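Keeping Old Consoles Alive on a Kitchen-Table Budget: Tips From a Repeat Offender

I own more game consoles than I own chairs. The chairs all work. What follows is a collection of workshop tips for cleaning, fixing and storing old gaming hardware, learned mostly by doing the wrong thing first and then doing it again a month later with more confidence.

Clear a table before you open anything

A big one, if your household will stand for it. Tiny screws love carpet. They will travel remarkable distances to reach it. Lay down a light-colored towel or a baking sheet with a rim, and put every screw in an egg carton in the order it came out. My friend Manuela Leone draws the outline of the console on cardboard and pokes each screw into its proper spot, and she has never had one left over. I have a jar.

Old plastic and what to do with it

Start with dish soap and lukewarm water, shell only, electronics far away in another room if you don't trust yourself. An old toothbrush gets into the vents. Skip anything with acetone in it, including most nail polish remover, unless you want your joystick to look like it was left on a stove.

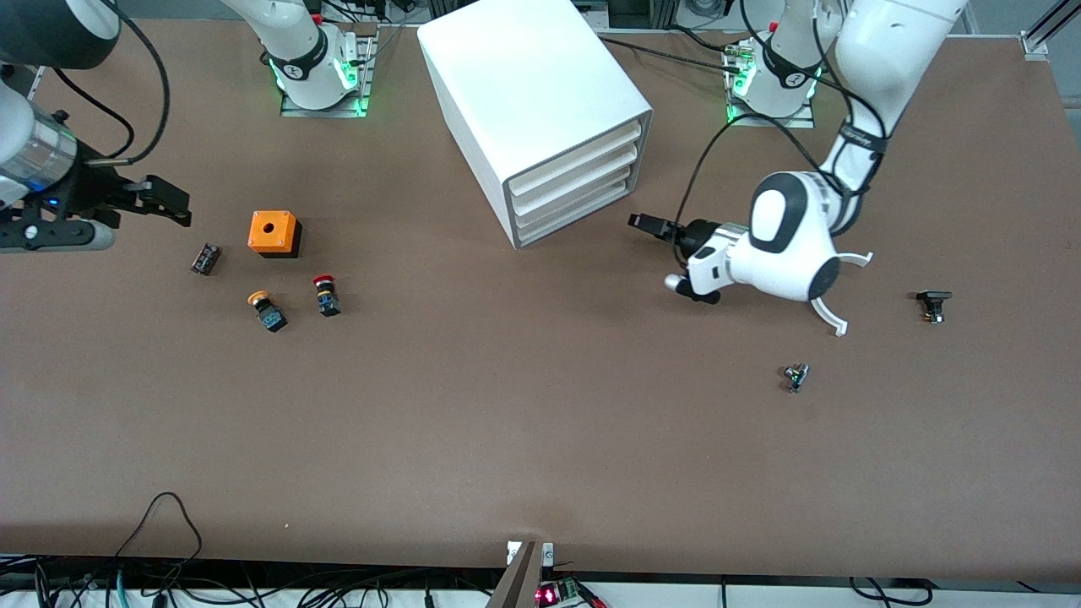

For the sticky ghost of a rental store label, use a hair dryer on low and a plastic card, then a dab of cooking oil, then soap again to get rid of the cooking oil. Price stickers from the eighties were apparently designed to outlive the store, and in my town they did.

Yellowing is another story. There are peroxide treatments that will bleach a beige case back to something like its first color, and there are people who swear the yellow comes back worse. I've tried it on one disk drive and got stripes. It's now a limited edition.

Cartridges

Stop blowing in them. I know. We all did it, and we all believed in it, and the moisture in your breath does the contacts no favors. Put a little high-percentage isopropyl alcohol on a cotton swab, rub the contacts along their length, and flip to a clean swab when the first one turns gray. Keep going until a swab comes away clean. Let the cartridge dry before it goes anywhere near a slot. I once went through 24 swabs on a single flea market soccer game that turned out to be bad at being a soccer game.

If the cartridge is spotless and still won't load, the slot is probably dirty too. Wrap a thin lint-free cloth around an old plastic card, dampen it with the same alcohol, and slide it in and out with the console unplugged. Unplugged, I said.

Joysticks and sticky buttons

Most dead fire buttons are just filthy. Open the base, take a picture with your phone, lift out the rubber pads and wash them in soapy water. Wipe the circuit board with alcohol. Put it all back the way the picture shows, which will be harder than you think, as one spring will have left the building.

For sticks with metal leaf contacts, a strip of plain paper pulled gently between the leaves takes off the grime. Don't use sandpaper. Vichien Thammasiri from our monthly swap meet used sandpaper in June and has been shopping for a new stick since.

Arcade-style buttons are kinder to amateurs. The switch usually comes off the plunger without much of a fight, and a replacement costs less than a sandwich. Label the wires with masking tape before you pull them. Buy two spares, so you can lose one. 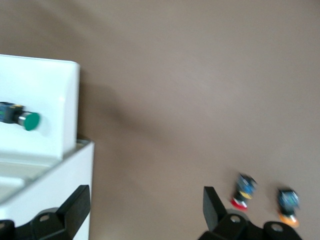

Green push button on its switch body.

Power supplies, or the part where I get serious

Old power bricks fail in ways that can take the whole computer with them. If yours hums, smells or gets too hot to hold, retire it and buy a modern replacement made for your exact machine. Check the voltage and the polarity on the label, then check again with your glasses on. A plug that fits is no promise of anything.

Leave the insides of tube televisions alone. They can hold a nasty charge long after they've been unplugged, and the repair shop has seen your type before.

Storage

Attics cook things and basements grow things, so find a closet. Coil cables loosely and fasten them with hook-and-loop strips. Rubber bands melt onto everything, and I have a controller cord with a permanent brown racing stripe to prove it. Store floppy disks upright in a closed box, well away from speakers. Take batteries out of handhelds before you put them away. Yes, even if you're going to play it next weekend. You're not.

Keep a notebook of what you own, what's wrong with it and which lead belongs to which box. Mine has 200 entries, 20 of which say "works??" in my own handwriting. I bought one of those machines a second time at a yard sale, took it home very pleased with myself, and found its twin on the shelf where I was going to put it.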